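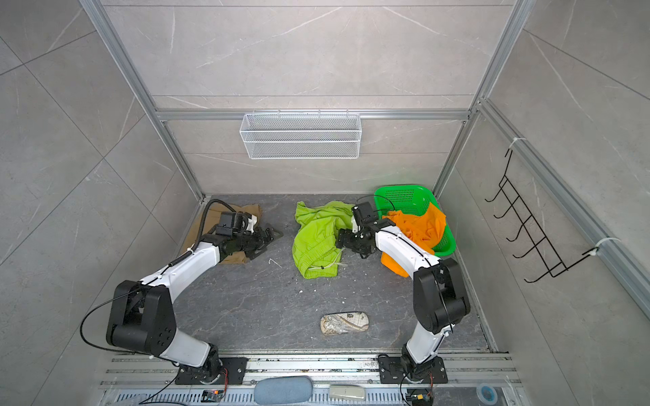
3.2 Classification of storage fittings

The household inventory was designed to record where small kitchen items are kept and whether they are returned to the same place after use. Earlier work on domestic storage has mostly sorted fittings by furniture type (drawer, cabinet, shelf). That scheme is easy to apply but separates fittings that are used in the same way and groups others that are not. A deep drawer with dividers, for instance, behaves more like a set of open trays than like a deep drawer without them. We therefore classed fittings by two properties only: whether the contents can be seen without moving anything, and whether the fitting fixes the position of each item.

Crossing the two properties gives four classes. Class A fittings are open and positional (hook racks, magnetic strips, peg rails). Class B fittings are open and non-positional (hanging baskets, trays, bowls on a counter). Class C fittings are closed and positional, mainly drawers with fitted inserts. Class D fittings are closed and non-positional, and include plain drawers, cabinets and lidded boxes. Figure 2 contains one fitting from each open class: a rectangular wire-mesh basket hung from a crossbar (Class B), and a wire rack with five hooks, fastened to a side rail with zip ties (Class A).

The means of attachment was recorded separately and did not affect class. Ties, clips, screws and adhesive pads were each given a code. This was added after the pilot, when Volker Mühlbauer noted that tenants often described a rack as "temporary" even where it had been in place for several years. Respondents' own view of permanence was dropped from the form at that point and replaced with the attachment code, which can be checked from a photograph.

3.3 Sample and recording

Forms were sent to 300 rental households in two districts, Mottram and Rimau, in August. Of these, 212 were returned. Twelve forms were set aside: in seven the kitchen was shared with another household, and in five the second visit sheet was blank. The remaining 200 households form the sample used in the rest of this paper.

Each household listed every hand-held item used in preparing the evening meal on one Wednesday, together with the fitting it was taken from and the fitting it was put back in. Items washed and left to dry were listed with the drying place as an interim location and followed up on the second visit sheet. The final list holds 2183 items. Items used by more than one person during the same meal were entered once, under the first user.

Coding was done by two coders working from the forms and the attached photographs. Disagreements were settled by Natalie Bellamy, who had not taken part in the first pass. Most concerned the boundary between Class B and Class D, where a basket stood inside a cabinet with the door removed. We treated such baskets as Class B. Where the door was present but always left open, the fitting was coded as Class D, as the form gave no reliable way to tell habit from accident.

Two further rules were needed. A hook holding more than one item was still coded as positional, but the items were flagged and are left out of the return analysis in Section 4. An empty fitting was recorded in the inventory with no items against it, so that capacity could be compared with use. The form did not ask why a fitting was empty.

3.4 Measures

The main measure is return to origin, scored as one if an item was put back in the fitting it came from and zero otherwise. For Class A and Class C we also scored return to position — the same hook, slot or magnet — using the sketch on page two of the form. Position could not be scored for Classes B and D.

Item lists were entered in Nadoner and exported for analysis. The Amament length scale was used to group items by their longest dimension, with one change: lids were grouped with the pan they belong to, whatever their own size. Reach height was taken from the floor to the lowest point of the fitting. Where a fitting had been moved between the two visits, the height from the first visit was kept and the move was noted in the comments field.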